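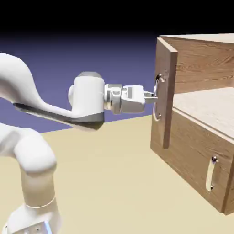
A wooden cabinet.

How to refresh an oiled wooden cabinet

By Brisa Olvera

Oiled wood needs a new coat when water stops beading on it. For most kitchens that means once a year. These steps are for oil finishes only. If your cabinet is varnished or lacquered, the oil will sit on top and stay sticky.

You will need
Hardwax oil (I use Skerard clear satin)
240 grit sandpaper
Lint-free cloths
Mild washing-up liquid
A small screwdriver

1. Empty the cabinet and take off the handles. Put the screws in a cup.

2. Wash the outside with warm water and a drop of washing-up liquid. Wring the cloth out well first. Go over any greasy patches near the handles twice, then leave it to dry overnight.

3. Sand lightly along the grain. Use almost no pressure on edges and corners. Wipe off the dust with a dry cloth, then a barely damp one.

4. Stir the oil, don't shake it. Put a little on a cloth and rub it in along the grain, one panel at a time.

5. Wait 15 minutes and wipe off everything that hasn't soaked in. Shiny patches mean you have left too much.

6. Leave for 11 hours with a window open. If the wood still looks dull, repeat steps 4 and 5.

7. Refit the handles and go easy on the doors for 5 days. Keep wet cloths off the surface until then.

Oily cloths can catch fire on their own. Lay them flat outdoors until stiff, or soak them in water before they go in the bin.

White rings from mugs usually come out in step 3. Black marks around screws are a reaction with the iron and need oxalic acid, covered on a separate page.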